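Égouttoir à verres Skovitz : mon avis après deux mois d'utilisation

Bon, je vous avais promis un retour sur l'égouttoir Skovitz, celui dont je vous rebattais les oreilles en juin dans les commentaires. Je l'ai depuis deux mois, il sert tous les jours et j'ai enfin des choses à dire dessus !

Pour situer, ma cuisine est minuscule. Un évier à un bac, pas de lave-vaisselle, et un plan de travail de 172 cm de long sur lequel il faut caser la bouilloire, le grille-pain, la planche à découper et moi. Avant j'avais un gros égouttoir Wolarano à deux étages (assiettes en bas, verres en haut), très bien sur le papier, sauf que l'étage du haut penchait dès qu'on le chargeait d'un seul côté. J'y ai laissé trois verres à pied et ma patience.

C'est Baiba Jaunzems, ma voisine du dessus, qui m'a convaincue de séparer les deux : un petit truc pour les assiettes, un autre pour les tasses et les verres. J'ai pris le Skovitz pour les tasses, noir mat, commandé un dimanche soir en pyjama, reçu le mercredi. Emballage en carton tout bête, rien à monter, une notice que je n'ai pas ouverte.

Premier bon point, la stabilité. Je mets mes gros mugs en grès d'un côté et trois fois rien de l'autre, ça ne bouge pas. Les tasses se posent à l'envers sur les boucles et l'air passe dessous, donc fini le rond de buée qui reste au fond et qui sent le renfermé le lendemain matin (vous voyez très bien de quoi je parle).
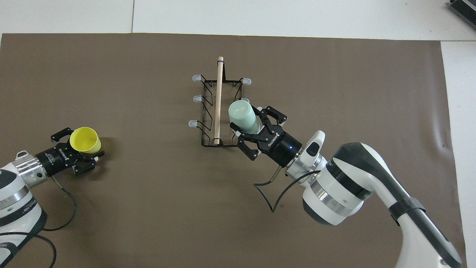 Deuxième bon point, le nettoyage. Mon ancien modèle avait des recoins partout et le calcaire s'y installait comme chez lui. Avec celui-ci, un coup d'éponge et du vinaigre blanc une fois par semaine, et c'est réglé. Je l'ai même passé sous la douche un jour de grand ménage, ça va très vite !

Maintenant ce qui m'agace. Il n'y a pas de plateau. L'eau tombe sur ce qu'il y a dessous, à vous de prévoir quelque chose. J'ai d'abord mis un torchon plié, trempé au bout d'une heure, puis j'ai craqué pour le tapis absorbant Flutaditz, qui boit très bien mais qui met une éternité à sécher quand il pleut dehors. Depuis, j'alterne avec un vieux plateau de cantine et je vide l'eau le soir. Franchement, à ce prix-là, un petit bac en plastique n'aurait ruiné personne chez Skovitz.

L'autre souci, ce sont les verres très étroits. Mes flûtes n'y tiennent pas bien, elles se penchent l'une vers l'autre et s'entrechoquent, alors je continue à les essuyer à la main. Les tasses à expresso, ça passe, à condition de les poser tout doucement. Et pour les gourdes, oubliez, la mienne a basculé dans l'évier dès le premier soir.

J'ai failli prendre le Wihongi, que plusieurs d'entre vous m'avaient conseillé. Je l'ai essayé chez ma sœur un week-end : il est plus joli, avec ses montants en bambou, et il prend davantage de verres. Par contre le bambou avait déjà noirci en bas, et chez moi tout reste humide tout le temps, donc je n'ai pas osé. Si votre cuisine est bien aérée, regardez-le quand même.

Côté rangement, le Skovitz se glisse debout entre le frigo et le mur quand j'ai du monde à dîner, et ça c'est un vrai confort. L'ancien finissait sur le lit !

Alors, est-ce que je le rachèterais ? Oui, pour les tasses et les verres de tous les jours. Si vous avez surtout des verres à pied, cherchez plutôt un modèle suspendu. Et si quelqu'un a trouvé un plateau bien plat à mettre dessous, la référence m'intéresse, laissez-la-moi en commentaire.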